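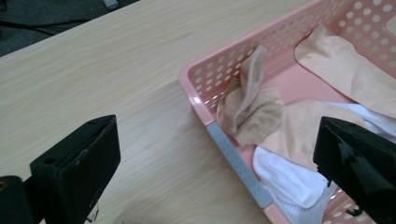

Home News Council Business Sport Classifieds Contact

We use cookies to remember your settings and count visits to this site. Accept Manage cookies

Clismont to start curbside pickup of old clothes and linens

Households in Clismont will be able to put worn-out clothing, towels and bedding at the curb starting in November, under a pilot program approved by town council.

The pilot covers 2000 homes on the east side of the river, from Radwan Street to the Hunura town line. It will run through the winter. Council will then decide whether to extend it to the rest of the town.

Residents in the pilot area will get a roll of clear bags in the mail with a printed schedule. Bags go out beside the recycling bin by 7 a.m. on the first collection of each month. Textiles left in other kinds of bags won't be picked up, and neither will loose items.

The contract went to Nestetti, a textile sorting company that already empties the drop-off bins behind the arena and at the Radwan Street fire hall. The company will use a separate truck, so the regular recycling schedule doesn't change.

Karine Bergeron, the town's manager of waste services, told council the drop-off bins have been popular but don't reach everyone. People who don't drive have a hard time getting to them, she said, and the arena bin overflows every spring.

"We get calls about bags piled up on the ground in the rain, and once they're soaked they go to the landfill," Bergeron said. "Picking up at the house is a cleaner way to do it."

The town will pay Nestetti a flat monthly fee during the pilot. The money comes from the waste reserve and won't show up on property tax bills this year. Coun. Mohcine Kamel, who voted against the contract, said he wanted to see the cost per household before agreeing to any of it.

"I've got nothing against the idea," Kamel said. "I'd have liked to see three quotes. We got one."

Bergeron said two other companies were invited to bid and declined, both citing the distance from their sorting plants.

What can go in the bag

The list is longer than the one posted on the drop-off bins. Shirts, pants, coats, bedsheets, pillowcases, towels, tablecloths, curtains, hats, scarves and belts are all accepted. Shoes are accepted if they are tied together in pairs.

Rips, missing buttons and stains are fine. Items have to be clean and dry. Anything with mould, motor oil, paint or pet waste on it should go in the garbage.

Single socks are also accepted. Siham Bouazza, who runs the sorting floor at Nestetti, said that is the question she hears most often when she visits schools and seniors' residences.

"People feel they need to find the other one first," she said. "They don't. A sock with no mate goes into the same stream as a torn T-shirt. Put it in."

Socks in good shape and still in pairs are pulled out for reuse, she said, along with baby clothes, which move faster than anything else the company handles. She asked residents to fold or ball pairs together before bagging them, as it saves time on the line.

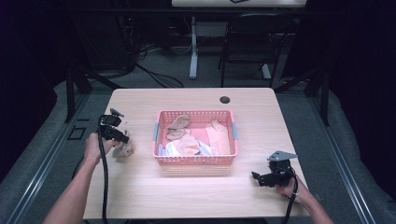 Where it all goes

Nestetti sorts by hand at its plant outside Hunura. Wearable clothing is sold by weight to thrift stores in the region. Cotton that can't be worn is cut into wiping rags for garages and print shops. Most of the remainder is shredded for carpet underlay and moving blankets.

The company told council that 80 per cent of what it takes in is kept out of landfill one way or another. Thoa Lại, who rents a stall at the Clismont market and sells second-hand children's clothing, said she would like more of the good pieces to stay in town.

Lại buys from families directly and worries some will stop calling her once there is a bag at the door. She asked council to set aside part of the wearable clothing for local resale. Council referred the request to staff, who are to report back before the pilot ends.

"I'm not asking them to stop it," Lại said in an interview. "My own building is in the pilot area and I'll use it. But a snowsuit that a kid wore for one winter shouldn't have to leave town and come back with a higher price."

Bouazza said the company would be open to it. A first sort could be done at the town yard a few times over the winter if there is a heated space, she said.
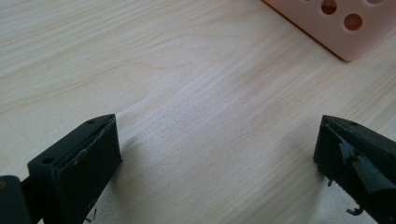
The town yard does have a heated bay, though it is used for plow repairs from the first snow until April. Bergeron said her department would look at the old library annex as well.

Apartment buildings are a separate matter. Of the homes in the pilot, a good number are in low-rises along Radwan Street where there is no curb space for bags. Those buildings will get a shared wheeled cart in the garbage room, and superintendents will be asked to roll it out with the blue bins. Ghizlane Farouk, a tenant who spoke at the meeting, asked that the carts be labelled in more than one language and that they have lids that close properly.

Farouk also raised the issue of laundry rooms. Forgotten clothes pile up on the folding table in her building, she said, and after a few weeks they are thrown out. She suggested a notice telling tenants that anything left past a set date would go in the textile cart. Bergeron said that was up to landlords but that the town could print a sign for them.

Council also agreed to leave the existing drop-off bins where they are. Residents outside the pilot area can keep using them at any hour. The arena bin will be emptied 2 times a week through December in place of once.

If the pilot is extended, service would grow to 4000 homes, which takes in the west side and the lake road. A larger truck would be needed, and Nestetti has asked for one year's notice to arrange it.

Residents who haven't received their bags by the end of the month can pick up a roll at the front counter of the town hall during office hours. Extra rolls are free while supplies last. A large-print schedule is available at the same counter. 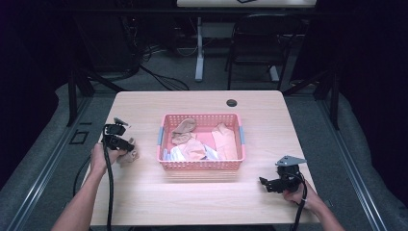 CLISMONT, November — The first textile collection on the east side will go ahead as planned, the town confirmed. Trucks start on Radwan Street at 7 a.m. and finish near the Hunura line by mid-afternoon.

Residents whose bags are missed should leave them out until the next morning and call the waste services line. In heavy snow, bags should be set on the driveway side of the snowbank, clear of the plow. If the roads are closed, the pickup moves to the following week and a notice will be posted on the town website.

Get Clismont news in your inbox. Enter your email to sign up for our free newsletter. You can unsubscribe at any time.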